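Game Design 2: Inventory and Scarcity in Survival Games
Handout for week 5
Last updated 27/08/2021

Welcome back! This is my favorite week of the course, so please forgive the length of the handout. Last week we looked at how enemies move through a level. Now we get to ask what the player is carrying while all that is going on, and why a menu full of beans and bandages can be more frightening than a monster.

Please have the first two hours of Fladoma played before class. If you can't run it, the recorded playthrough on the course page is fine, but skip the commentary track the first time.

Terms you need

Carry limit: the most a player can hold, however the game measures it (weight, slots, grid squares, number of hands).
Sink: anything that takes items out of the economy for good. Ammo being fired is a sink. So is food going bad.
Source: anything that puts items in. Crates, drops, shops, crafting.
Stash: storage that stays put. The player has to travel to it.
Dead item: something the player picks up and never uses. Every game has a few!

Three ways to limit a bag

1. By weight. Every item has a number, and the numbers add up until you slow down or stop. It's easy to code and easy to explain. The trouble is that players end up doing arithmetic in the dark while something is chewing on the door. Gromthorpe, our text-only exercise from week 2, uses weight, with a cap of 200 units, and you may remember how quickly your group started keeping a spreadsheet. That can be great fun, but it's a different fun from the one the game was after.

2. By slots. Ten slots, ten things, and a rocket launcher takes the same room as a key. Silly on paper and wonderful in play, as the decision takes half a second: this or that? Slots suit fast games. They also suit controllers, where moving a cursor over a big grid is a chore.

3. By shape. Items take up squares and have to be turned and packed. I love this one and I will try not to talk about it for the whole hour. Packing becomes a small puzzle inside the bigger game, and a tidy case at the end of a chapter feels like a reward. The cost is time. If the game doesn't pause while the bag is open, a shape grid can be brutal, and you have to decide if brutal is what you want.

Most games on your reading list mix two of these. Fladoma uses slots for what's on your belt and shape for what's on your back, and the switch between them is where nearly all of its tension comes from. Watch for it when you play. You can reach the belt while running. The backpack makes you kneel.

Numbers from the class build

Zarby is the small survival map we'll be taking apart in the lab. As it ships in the course folder, it has 3,040 item spawn points across the whole map, and only 59 of them can hold medicine. Sit with that for a second. Almost everything you open in Zarby is going to be a disappointment if you're hurt, and yet players who aren't hurt walk away from the same crates feeling rich. Same table, same numbers, completely different mood.

Try this before the lab. Open the spawn sheet and change nothing except where the medicine points are. Put them all in the hospital and play for 15 minutes. Then spread them evenly over the houses and play again. Write down two things for each run: when you first felt safe, and when you first turned back. We'll put everyone's notes on the board.

A common mistake in last year's projects was to fix a boring map by cutting items. Less loot, more scares, right? What usually happens is that players become careful, then slow, then bored in a new way. Look at your sinks first. If food never spoils and flashlights never die, the player will hoard whatever you give them, and the amount hardly matters.

Bags in VR

Now for the really exciting part. On a flat screen a bag is a menu. In VR a bag can be a thing on your body, and you reach for it with your own arm. All three kinds of limit change once that happens.

Reach becomes a limit of its own. An item over the left shoulder is quick to grab with the right hand and awkward with the left. A pouch at the hip is fine standing up and terrible for anyone playing in a chair. So ask early where your player is sitting or standing, and give them a way to move the holsters.

Soft things are hard. A gun or a can has one shape and keeps it. A cloth bag sags, folds and bunches, and its outline depends on how it's held and what it's lying on. Real-time cloth is expensive, so most teams fake it with a stiff model plus two or three poses (closed, open, held). Fake it proudly! Players forgive a stiff bag very quickly if the sound is good and the zipper gives a little buzz in the hand.
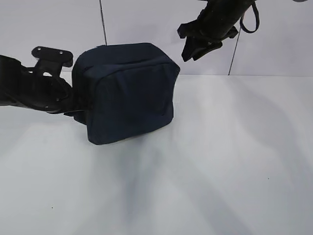
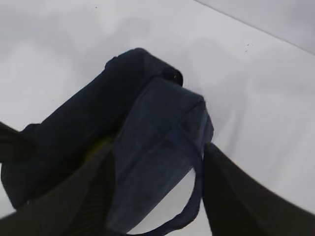 Navy fabric on a pale surface

Sound deserves more time than I can give it here. Record your own if you can. A jacket, a lunch bag, an old pencil case, all of them work, and you'll get a better rustle from your closet than from most free packs.

One more VR point: where does the player look when the bag is open? On a monitor, the menu covers the world. In a headset, the world is still there, right past the edge of the bag, and players will glance up every couple of seconds. You can use that. Minhas, the prototype we'll pass around in the second hour, puts its loot on the floor so that you have to look down, and I have yet to get through it without yelping.

For the lab

Bring headphones and your notes from both Zarby runs. Pairs are fine, and groups of three are fine if one of you is writing.

Sketch a carry system for a game that takes place entirely in one building. One page, pencil is great. Show the limit, one source, one sink, and what the player has to do with their hands to get an item out. Don't worry about art.

Pick one dead item from Fladoma and give it a second use. It should cost the player something to find out.

Looking ahead

The full project is due in December, and the carry system you sketch this week can go straight into it. If you want early feedback, leave the page in the tray by the lab door with your group number on the back. Next week is crafting, so start thinking about which recipes you've actually bothered to learn in a game, and which ones you looked up.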